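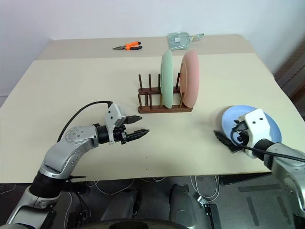
*Two arms over the tabletop, dish rack in the center.*

## Rallotis: the series — anyone else excited?

**marrowfat54**
So it's properly confirmed, they're making Rallotis into a series! Eight episodes, with Gemma Cattaneo adapting it herself, and Gerd Strobel directing the first two and the last one. I've read that book every February since I was at college and I never thought anybody would touch it. The ferry chapter alone! I've already rung my sister, who pretended to be asleep.

**tinlid**
Oh this is lovely news. Cattaneo writing the scripts settles most of my nerves. She did such a good job on Drevix, and that was meant to be unfilmable too (all those letters).

**Osk_R**
I'm going to be the grump. Drevix worked on screen as it was one house and one summer. Rallotis has four narrators and one of them is lying the whole way through. How do you do that with a camera? You either give it away in episode one or you cheat.

**marrowfat54**
> You either give it away in episode one or you cheat.

Or you let the actor carry it! Strobel is brilliant at leaving the camera on someone a bit too long. Watch the dinner in Gentile again, where the uncle tells the story about the horse. You know something's off and you couldn't say what.

**Osk_R**
Gentile is two hours long. This is eight. I like Strobel, I just think he's a film person and the middle episodes will be handed to whoever is free.

**pellwater**
Does anyone know if they're keeping the 11 years between part one and part two? I read somewhere they want the same cast all the way through and I really hope that's wrong. Half the point is not recognising Ines when she walks back into the shop.

**tinlid**
@pellwater I heard two actresses for Ines, but that came from a comment under a trailer for something else, so pinch of salt.

**quayside_jo**
Long-time lurker, had to join in for this. I have the old paperback, the one with the green spine, they only did 1000 of those. Mine has lost its last page so for years I thought it ended on the stairs. I still like that ending better, sorry!

**marrowfat54**
@quayside_jo WHAT. Please tell me you've read the real last page by now — it changes everything about the brother.

**quayside_jo**
I have! Still the stairs for me.

**Osk_R**
Stairs would be a great final shot, I'll give you that one.

**pellwater**
Agreed on the stairs. Also, who would you all want for the music? I'd love Femodix, that last album of theirs already sounds like fog.

**tinlid**
Too gloomy! The book's funny. I'd have a brass band.

**marrowfat54**
Brass band for the wedding, Femodix for the ferry. I'm starting my reread tonight if anyone wants to come along, first three chapters by the weekend and spoilers in the other thread please.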